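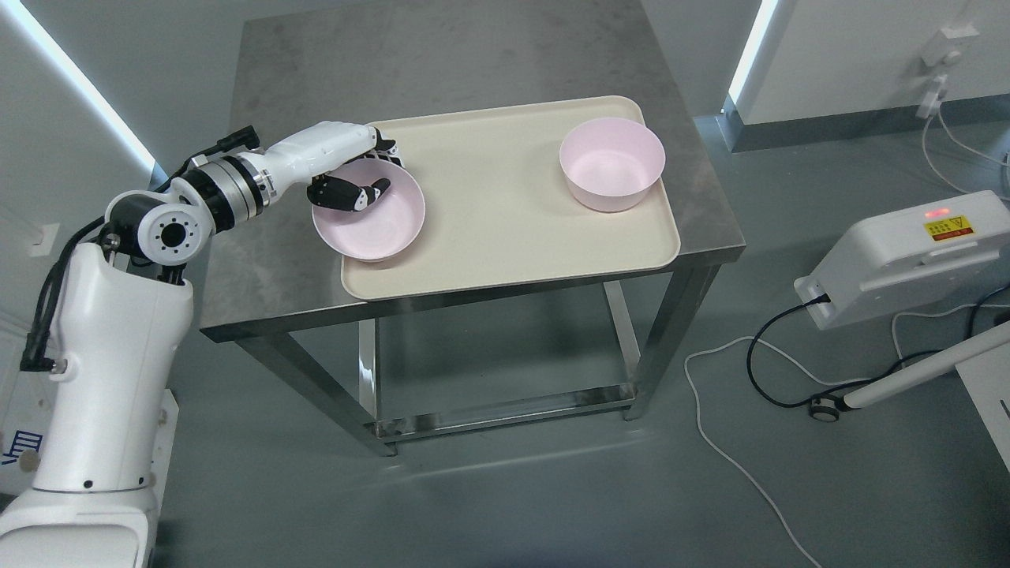 Setting Up a Distillation Column Simulation for Solvent Recovery

This tutorial describes the preparation of a steady-state model for a single distillation column recovering methanol from a water-rich waste stream. It is intended for process engineering students and plant staff who have completed the introductory material on flowsheets. The procedure uses the Claltar simulator, although the sequence of work applies to most comparable packages.

Before You Begin

Obtain the feed composition, flow rate, temperature and pressure from a recent plant balance. The worked case uses a feed of 800 kg/h at its bubble point. Confirm that the balance closes before any value is entered. Errors in the feed data are difficult to find once the column has been specified.

Step 1. Select the property method

Open a new case and add methanol and water to the component list. Choose an activity coefficient model; NRTL is suitable for this pair. Plot the vapor–liquid equilibrium curve at column pressure and compare it with published data.

Step 2. Define the column

Place a column with a total condenser and a kettle reboiler. Enter 14 theoretical stages, counting the condenser as stage 1, and locate the feed on stage 11. These are starting values only. Leave the pressure drop at zero for the first run.

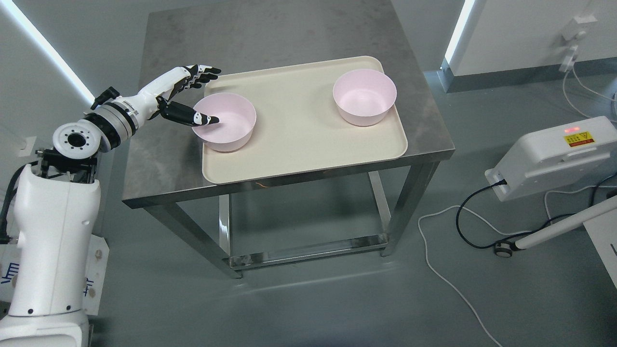 Step 3. Enter the operating specifications

Two specifications are required. For the first run, set the reflux ratio and the distillate rate. Purity targets should be added later, as they often prevent convergence when the initial profile is poor.

Step 4. Run and review

Run the case and examine the temperature profile from top to bottom. Temperature should rise steadily toward the reboiler. A flat section may indicate stages that contribute little to the separation — in that event, move the feed one stage at a time and record the reboiler duty after each change.

Step 5. Apply the purity target

Replace the distillate rate with the required methanol purity and run the case again from the converged profile. Enter the stage pressure drop once this run has converged. Save each version under a separate name.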